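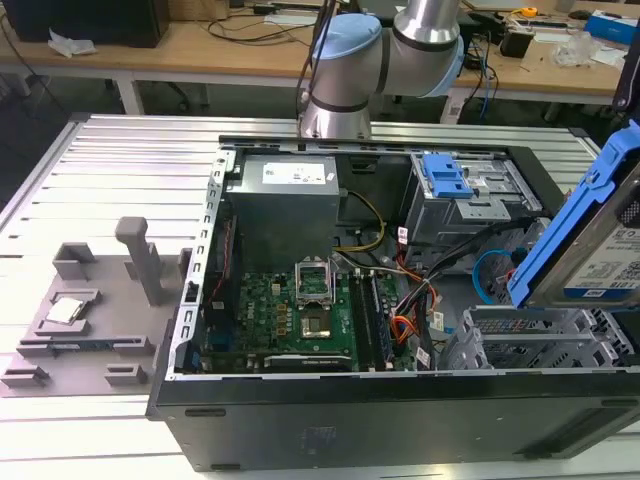

**Changes to the printed bulletin**

From February the Wenduseck Club bulletin moves from six issues a year to four. Page count rises from 40 to 54 so that the branch reports, the genealogy column and the language section keep their present length. The print run is set at 1,000 copies. The electronic edition goes to all 2,000 addresses on the membership list, including households that also take the printed copy.

Printing has been transferred to Okoro, and mailing labels will be produced from the Latum membership file. Members who have moved in the past year should check that their postal code is current – labels are generated without manual correction, and returned copies are not mailed a second time.

Branch reports are limited to 400 words and should be sent as plain text, with photographs attached separately. Event notices need the venue, start time and a contact number. Material in French or German is welcome and will be printed untranslated unless the branch supplies an English version.

Back issues remain at the Vomier Centre reading room. Bound volumes may be consulted there but not borrowed.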